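ok thread on the arms at work bc people keep asking me. I do second shift at Putden, returns and repack. been there since before any of this

so in January they put in two arms on the repack line. the system is called Sturnine, sold to us by a company named Boltham. all I knew about it going in was a slide deck and free sandwiches

what they told us: it does the boring part. pick item from tote, put item in new carton, repeat. we do the "exceptions"

what an exception is: torn bag. missing label. shoe without the other shoe. anything shiny. anything floppy. a LOT of things are floppy

first two weeks rough. line stopped constantly. Reinaldo Araújo was our lead then and he spent the whole shift walking between the arm and the screen. poor guy ate dinner standing up

the part I didn't expect – they rehearse everything in a simulator before it touches the real line. whole made up room, made up arm. Nayara Barbosa moved off the line to run that stuff. she used to be the fastest taper in the building, now she has a desk and a chair with arms

she lets me look over her shoulder on break. the room in the sim is nothing like ours btw. we have concrete and a yellow line. sim has a nicer floor than my apartment

two gray fingers, wide open, parquet all the way to the corner. nothing on it to pick up

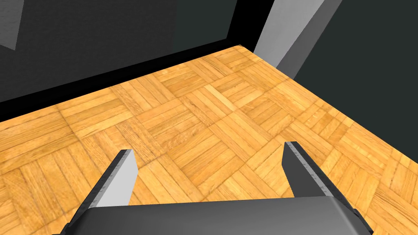

Does the simulator mean fewer people on the floor?

So far it means the same people in different spots. Our shift had 10 on repack, now it's six on repack, two on exceptions, Nayara in the sim and one who watches the arms. Same 10. Ask me again next winter, I wouldn't bet my truck on it.

back to it. what changed for me personaly: my shoulders feel great. not kidding. I used to lift around 300 cartons a night and now I mostly handle the weird ones

what got worse: it's quiet. used to be four of us at a table talking trash all night. now we're spaced out along the line bc of the safety fence and you have to yell. so people don't

also the weird ones are ALL weird. before you'd get a hard one then a run of easy ones and your brain could rest. now it's hard one hard one hard one. I go home more tired in the head – less tired in the back. didn't think of that as a trade when they showed us the slides

brought it up at the shift meeting. Georges Fakhoury (operations) said to write it down so I did, two pages. he did read it, credit to him. we rotate every 2 hours now insted of every four

pay thing. the arm watcher job pays more. the exceptions job doesn't. me and Anderson Evangelista both think exceptions is the skilled job now, it's literally the stuff the machine can't do. waiting to hear back on that. been waiting a while

Anderson trained on the watcher job too, he says it's the longest shift of your life. you look at a screen and a light. light goes amber, you walk over, you move a sock, you walk back

training was decent tho. Nayara has us name the grabs that fail. like "corner slip" or "ate the bag". she types those up and tries them over in the sim, she told me one setup got run 1000 times overnight. I can't do anything 1000 times without quitting

and I'll say this – she asks us first. how would YOU pick that up. turns out we all do polybags different, I pinch the seal, Sebastião Marinho scoops from under. he's been at it longest so she started with his way

Sebastião was the most against it of anybody. still is kinda. but he'll stand there with her going no no, lower, lower, at a cartoon arm on a screen

somebody asked if I worry. yeah some. the Dantas warehouse across the road is getting the same setup and they've been told hiring is on hold. not layoffs, just not replacing people who leave. that's how it goes I think, slow, you just notice the locker next to yours stays empty

what I'd tell you if yours is getting arms: ask who does the exceptions and what it pays BEFORE they bolt anything down. ask about rotation. ask for the sim job to go to someone off the line, that one we got right

ok break's over, will answer replies after 11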